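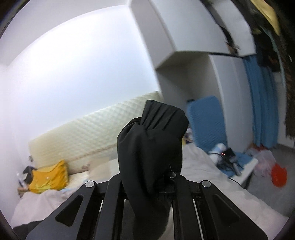
Flundwood Wall-Side Storage Bed and Spare Mattress Set

Print this page | E-mail this page

Posted Nov 23, 2024, by Danai Balaskas

Flundwood sells this as a bed frame plus a second mattress that "lives" against the wall until a guest turns up. I have heard that kind of promise before, usually from people who don't have to sleep next to the thing. So take the maker's sheet with some salt and read the notes below before you order.

The frame

Solid wood side rails, slatted base, no drawers despite the word "storage" in the name. What Flundwood means by storage is 11 inches of clearance under the slats. You can push flat boxes in there. I would call that a gap, but it is a usable gap, and the rails have stayed quiet so far. Assembly took me 53 minutes with the supplied wrench, which is soft metal and started to round off near the end. Use your own if you have one.

The spare mattress

Quilted cover in cream with a diamond stitch. It stands on its long edge and the catalog says it "doubles as a padded headboard." Well, it leans. If your floor is slick it will creep forward over a few nights, and there is no strap or clip in the box. Kang makes a wall strap that fits, sold separately, and I think Flundwood ought to include one at this price. Laid flat the mattress is firm and perfectly all right for a weekend. I wouldn't put anyone on it for a week.

The cover does not come off. The sheet says "spot clean only," and cream is a brave color for a guest bed. Keep it turned with its better side to the wall if you eat in bed.

Will it fit your room?

Measure first – then measure with the closet and wardrobe doors open. The showroom layout has the bed in the middle of a large floor with nothing near it. Most of us have a bed at one end, a wardrobe at the other, and a strip of floor between them that everything has to pass through. Allow 30 inches for that strip. With less, you will be turning sideways to get a folded blanket out of a cabinet.

If your closet has a swinging door that hits the bed, a curtain across the opening is cheap and works better than the sliding kit from Urcombe, which I tried and sent back. A curtain won't keep dust off your clothes, though, whatever the packaging claims.

Flundwood also offers a folding floor pad called the Enduden. It stands upright when not in use, same idea as the mattress, only smaller. Fine for a child. The listing says it suits "all sleepers," and I doubt that very much.

What is in the box

Bed frame, slats, spare mattress, wrench, hardware bag. No pillows, no bedding, no main mattress. The photo on the carton suggests otherwise, so check the small print on the side panel.

Delivery and returns

Ships in 3 cartons, which may not arrive together. Mine didn't. Returns are accepted until the end of December if the mattress is still in its wrap, so you can't try it and send it back. Ask about that before paying.

Overall: buy the frame if you need a plain bed, and think hard about the mattress.

Print this page | E-mail this page

This site uses cookies to remember your settings. By continuing to browse you agree to their use. Accept | Learn more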